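Let the Open Day Be Slow

Ideck held an open day in March at its test site in Pultia, and I went because I wanted to see home robots work without music playing over them. I have watched plenty of short videos. I had never stood in a kitchen and waited for a machine to finish a chore.

The company says 764 people signed up and 583 came. They let us through in small groups, and each group got a short talk, a demonstration and time for questions. The talk was the weakest part. It was mostly slides about the future of the home, and the speaker kept using the word "effortless." The demonstration that followed took a lot of effort, and I think Ideck should have said so up front.

The machine we saw is called the Jikeo. Its job that morning was to put away a few things left out on a kitchen counter. A person could have done it while talking on the phone. The Jikeo stopped often. Twice it reached for a mug, backed off and tried again from the other side. A man near me checked his watch. A child asked if it was broken, and the guide said no, it was thinking, and changed the subject.

I wish the guide had stayed on that question. Those pauses told me more about the state of this work than the slides did. A mug handle can point any way at all. A lid may lift off or it may not. People sort this out without noticing, and a machine has to be taught it over and over. The guide told us later that the team had run the same chore 600 times before the open day. That number should have been on the first slide.

Kakakhel, a smaller firm that showed its work in the next hall, used a bare table and three plastic blocks. Its arm never missed. The crowd liked it better, and I understand why, but I don't own a bare table. The rooms where people cook are full of things that stay out all week. 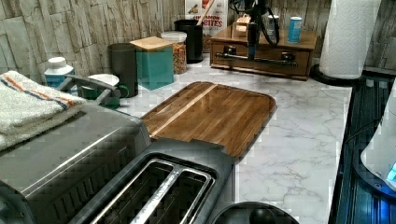

So I would rather see a robot struggle in a room like mine than do well in a room like a lab. If these companies want us to buy their machines one day, they should show the failed tries along with the good ones and tell us how many of each there were. They should also let people stay longer. Our group had to leave before the Jikeo was done, and I still don't know if it got the mug into the cabinet.

Ideck plans another open day in the fall. I have already asked whether visitors can bring a few items from their own kitchens for the machine to try. The answer was that they would look into it.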